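Ticket 359 — Arm stops short, force limit trips at shower glass and at door
Site: Grasside test flat, Remham
Opened: 17/10/2018
Status: Open
Priority: High (safety)

Fault as reported

The arm halts with "contact force exceeded" while the task planner still believes it is clear of everything. It has happened in the bathroom and at the dark wooden door. The stop itself works. The trouble is that the arm should never have been near enough to need it, and after the stop it tries to carry on by itself.

Settings at the time: force limit 50 N, approach speed 300 mm/s, Kubo planner with the stock home profile. No changes to the gripper.

Log, bathroom

Task was to move up to the shower mixer and hold position. The planner drew a straight path to the valve and took no account of the glass panel between. The depth map had the tiled back wall in it and nothing at all for the glass. The metal uprights were there, but as two thin broken lines, and the planner treated the space between them as open.

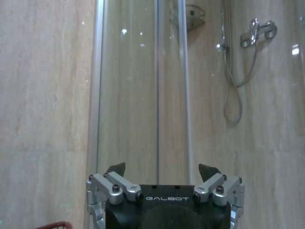
Wrist view at the shower enclosure, mixer valve and hose on the right.

Force limit tripped on contact. Glass checked by hand afterwards, no chips or cracks found. Task repeated at a third of the speed with the same result. Repeated again with a keep-out box drawn by hand over the enclosure, and the arm stopped short of the box as it should. So the keep-out works if someone remembers to draw it.

Log, door

Task was to find the lever handle, take hold and press down. The planner placed the handle too low and too far to the left, and closed the distance to a point on the door face. Force limit tripped again. Thirteen seconds later the arm retried without being told to, and I used the stop button.

The door has a high gloss finish and throws back a lot of light. My guess is that the glare on the panels is upsetting the depth reading, but I haven't proved it. Lowering the room lights moved the handle estimate closer to the true position — still not close enough to grasp.
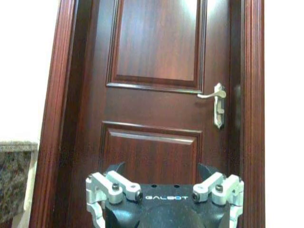
Stuluvcombe support: We would treat these as two faults. Clear glass missing from the depth map is known to us and the keep-out box is the right measure for now. The retry is more serious. A force stop should latch until a person clears it, and in the stock home profile it does not. Please set retry count to zero before the arm is powered again, and send the full log from the door run.

Retry count set to zero. Log sent. Ran the door task again with the lights down: one trip, arm stayed put until cleared at the panel.

Still to do: matt film on a test panel, to see whether the handle estimate settles. Speed held at the lower figure in both rooms until then. Ticket stays open.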